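Title: How to clear and sort a work table after lunch

Posted 2024-08-09 by Prasanna Amarasinghe, in Workplace and Home

I share a work room with several other people, and we eat there more often than we should. After the meal there is always the same small rubbish: a sheet of foil from a sandwich, the brown paper from a bakery, a paper cup. When I came to Clillside I put everything in one bag, as we did in my old flat. Then my colleague Myrtle Castellanos taught me to sort it, and now I want to write down the method for others who are learning it also.

It takes a few minutes only. Please check the rules of your own town before you copy me, for they are not the same everywhere.

What you will need

– one open bin, large enough that you don't have to aim
– one tray with a raised rim, for the things you want to keep apart
– a damp cloth and a dry cloth
– a table with nothing else on it

The colour of the tray is not important. I only recommend that it is a different colour from the table, so you will not forget a small piece of foil on it.

Step 1. Put the bin and the tray in their places

Stand the bin on the floor at one end of the table, close enough that you can reach over it without walking. The tray goes at the other end. I am right-handed, so I like the bin on my right side and the tray on my left. If you are left-handed, try it the opposite way.

Take away laptops, keys and papers before you begin. I once threw away a parking receipt of Jailson Vieira inside a napkin, and he still reminds me.

Step 2. Open the foil and look inside

Don't press the foil into a ball at once. Open it loosely on the table and look for crumbs, cheese or sauce. Dry crumbs you can shake into the bin. Grease should be wiped with the damp cloth. If the foil is very dirty, or if there is burnt food on it, it goes to general rubbish.

Step 3. Do the cups first

A cup falls over easily, and there is nearly always a little coffee left in the bottom. Empty it in the sink before it comes to the table. Many paper cups have a thin plastic layer inside, and in our town they don't go with the ordinary paper. Ours go in the bin. If there is a lid, take it off and sort it alone.

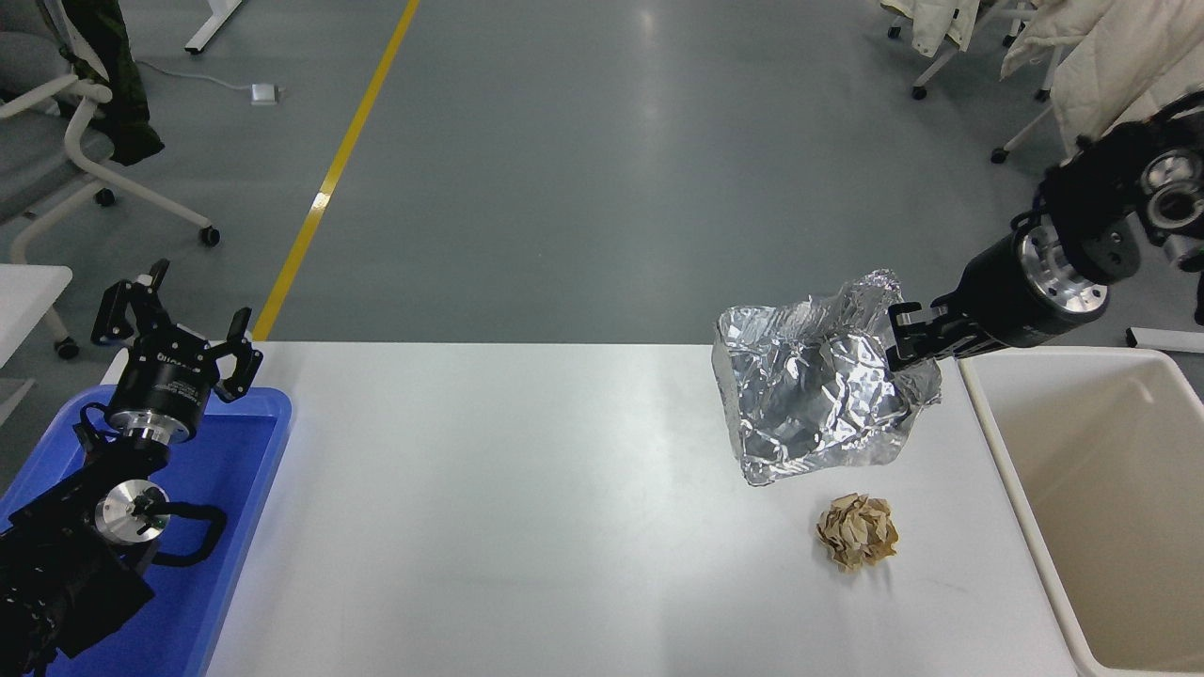
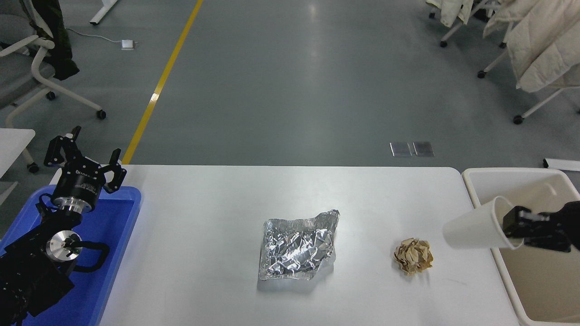 Foil and brown paper on the white table, with the blue tray at the left and the bin at the right.

Step 4. Crumple the foil

When the foil is clean, gather the corners to the middle and press with both hands. Small pieces get lost at the sorting plant, so it is better to collect them and make one big ball. A ball like a fist is a good size. I keep mine in a drawer and add to it during the week.

There is a simple test if you are not sure that it is foil. Crumple it and let it go. Real foil stays crumpled. Crisp packets, which look similar on the inside, open again slowly in your hand, and these we put with general rubbish.

Step 5. Look at the paper

Brown paper without grease can be recycled, and for this you should flatten it again. If it has butter or oil on it, tear off the dirty part. Myrtle puts the greasy part in her compost at home, in small pieces, but I have no garden and I throw it away.

Don't put the paper inside the foil ball. I did this for the whole of January, thinking it was tidy, and it means that neither of the two can be recycled.

Step 6. Wipe the table

Start at the tray end and wipe towards the bin, with the damp cloth first. Lift the tray also – crumbs like to hide below the rim. Then use the dry cloth, especially on a white table, where water leaves marks when the light comes from above.

Some common mistakes

Bin too far away. People will throw from a distance, and then you have a second job on the floor.

Bin bag too small. The edge slips down inside and the first cup goes behind it. Fold the bag well over the rim.

Leaving the tray until tomorrow. Whatever is in it should go to the recycling point the same day, or the next person will use it as a normal tray for pens.

If your town collects foil separately, or has another rule for cups, please write it in the comments with the name of the place. Kenji Mbeki has already sent me the rules for Jellville, and I will add them under this page when I have translated them properly.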